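Recording paper-handling episodes on a two-arm bench

Filed under: Guides / Data gathering
Written by Kiều Bạch, with corrections from Kha Trịnh
Last checked in February

Paper is cheap and easy to reset, and a policy that can handle it usually copes well with cloth and thin film later. It is also where new operators waste the most time. This page covers how we record paper episodes for the Wulimum set, from setting up the bench to handing the files over. It assumes you have already done the general teleoperation training and can log in to Nemix, our recording tool.

What you need

A bench with both arms calibrated
Two wrist views and one fixed view, all live in Nemix
A stack of plain letter-size sheets, unfolded
The task card for the session
A bin for used sheets

Before you start

Open Nemix and check the three views one at a time. Look for lag as well as picture quality. Wave a hand slowly in front of each wrist and watch the preview. If one view trails the others, restart that stream and check it again.

Run both arms to the home pose, then close and open each gripper. The fingertips should meet evenly. If one finger rides over the other, the sheet will slip at an angle and the operator will start correcting for it without noticing. Those corrections end up in the data.

Set the room lights before the first episode and leave them alone until the end of the batch. If daylight changes a lot at your bench, write that in the session notes. We want variety in light between batches. A jump halfway through one episode is harder to use.
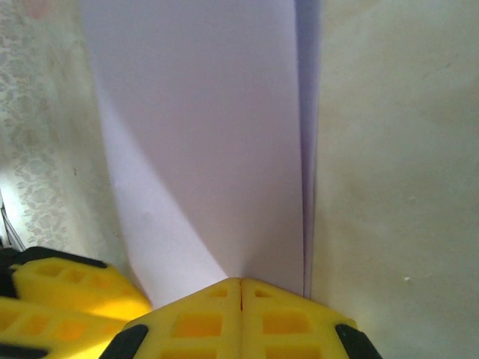

Grip is the first thing to get right. Close the fingers slowly and stop when the sheet stays put. More force than that leaves a dent, and a dented sheet bends the same way every time. Taking hold at the lower edge is fine for tasks where the paper stands up, but check the wrist view before you move on. With the tips pressed together and the sheet rising over them, the bend can fill most of the middle of the view and cover whatever is behind it. When that happens, work from the fixed view until the wrist has turned enough to see past the paper.

Recording an episode

1. Place a fresh sheet in the start area on the task card. Vary the angle a little each time. Quyên Dương found that people drift toward the same placement after a while, so the card now has a small table of start angles to follow.

2. Press record and wait 2 seconds before moving. The training code uses the still part to line up the streams.

3. Bring in the first arm and take hold of the edge. Move at the speed you would use if you were being careful with your own hands. Very slow episodes are hard to learn from.

4. Bring in the second arm only when the first has a steady hold. On handover tasks both grippers should be closed on the sheet before either one opens.

5. Finish the motion on the card, open the grippers, and back both arms off clear of the paper.

6. Wait another 2 seconds and stop the recording.

7. Mark the result right away: success, partial or fail. Don't leave it for the end of the batch. You won't remember.

Keeping a failed episode

Keep it if you recovered. A dropped sheet that you pick up again and finish with is one of the more useful things in the set, and we don't have enough of them. Mark it as partial and add the word "recovery" in the note field.

Delete it if the fault was in the equipment – a frozen view, a gripper that stopped answering, an arm that hit its joint limit and locked. Those teach the policy nothing about paper.

Other objects on the bench

The Wulimum cards call for a few unrelated things to be left within view. A policy trained on a bare table tends to go wrong when something new turns up beside the work. Spread them out so they don't crowd the middle, where the grippers meet. A soft toy toward one back corner and a calculator toward the other is a good arrangement. Small items can also go on the front rail between the bases. Check that nothing is resting on a cable and that the cables at the wrists can move freely through the whole reach.

Change the layout between batches and leave it fixed within one.
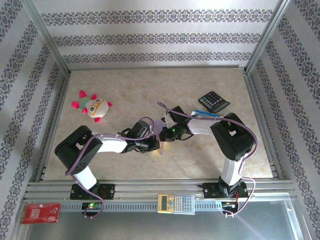

Batch size and breaks

A full batch is 71 episodes. Most operators get through one in a morning. Nhàn Từ, who trains new people at Cloda, asks for a short break every seven episodes during the first week, and I'd keep to that even after you get faster. Tired operators squeeze too hard.

If you have to stop partway, close the batch in Nemix and open a new one when you come back. Don't leave it paused. A paused batch keeps the old calibration, and the arms may have been moved while you were gone.

Replacing sheets

Change the sheet when the task card says so, or earlier if it tears. For the "flat" tasks use a new one each time. For the "worn" tasks keep the same sheet going and let the creases build up, and type the sheet number in the note field so the episodes can be grouped later. Creases tend to gather near the grip point, so take hold somewhere different now and then.
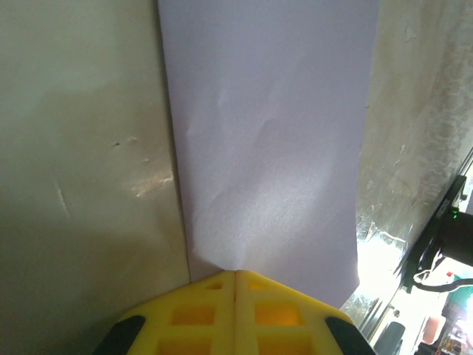 How many episodes does one task need before it's worth training on?

We wait for 149 good ones, spread over at least two operators. Below that the policy mostly copies one person's habits. Recoveries count toward the total, plain failures don't.

Handing over

Export from Nemix with the default settings. Look through the first and last episode of the batch at normal speed, with all three views side by side, and confirm they start and end together. Then move the folder to Lò, which is the shared drive, and add your initials to the batch list.

If you changed anything that isn't on the card (gripper force, arm speed, lights), put it in the session notes before you upload. Châu Tăng goes through the notes when a batch trains badly, and a missing line there can cost a day.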